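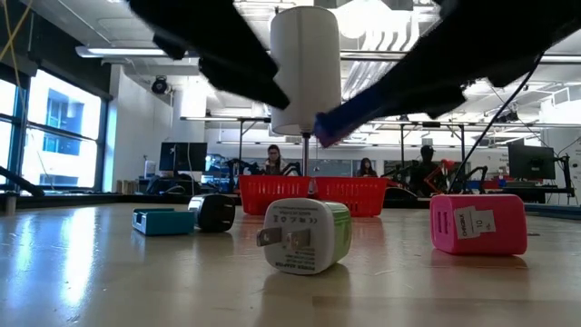

Power adapters on the table, red baskets behind.

The box of orphaned power adapters has been on my list since August. Mine had grown to 32 pieces, gathered over three apartments and one shared workshop, and most of them no longer matched any device I could name. Sorting them took an evening and a half. Notes follow, mainly for my own reference.

The first pass was by output type. AC output goes in its own bag, because the barrel plugs are often the same as on the DC units and a mix-up can kill a device. I had two. Everything else is DC, and the label gives the voltage and the maximum current. Voltage has to match. Current on the adapter can be higher than the device asks for, never lower.

Second pass, by voltage. I ended up with groups at 5 V, 9 V and 20 V, plus a small pile of odd values that came with routers and a label printer. The old 9 V units are the ones to watch. Several are unregulated, heavy for their size, and read well above nominal with no load. Gwilym Kemeys lent me his bench load so I could test them under current, and one sagged badly enough to go straight to recycling.

Third, polarity. Most are center positive. Guitar pedals are the usual exception, and I now put a strip of red tape on anything center negative. The small diagram on the case settles it when it is legible. When it is not, use a meter.

Labels: I tried a label maker first and the tape peeled off curved cases within a week. Plain white paper labels under clear packing tape have held better. I write the voltage, the current, the plug diameter and the device, in that order. Colored cases help more than I expected – a pink adapter gets found in seconds, while the black ones all look alike in a drawer.

For storage I use perforated plastic baskets. They let dust through, they stack, and a cable end can be threaded through the side so it does not tangle with its neighbors. One basket is for adapters with a known device, the other for spares worth keeping. Anything with a cracked case, bent prongs or a stiff cable goes to neither.

Still open: a Brikden charger with a plug I cannot identify (Noémi Medve thinks it belongs to a cordless screwdriver), and a Votia unit whose label has worn off completely. I will measure both when I get the meter back from Ákos.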